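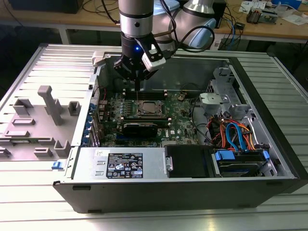 Lecture 6: Faults that give no alarm
The controller cannot report a fault that it does not measure. In our January exercise the arm had to remove a memory module, and the log showed no error, but the module was still in its slot. The fingers had closed 15 mm too high. When the gripper waits just over the memory slots, pointing down into the case, a wrong height is difficult to see from the side. The blue light on its housing does not confirm a grip.
Before the next lab, please read the Trindeo stop procedure and write down which signal should have stopped the program. Keep your hands outside the case until the arm is disabled.
Amirul Lubis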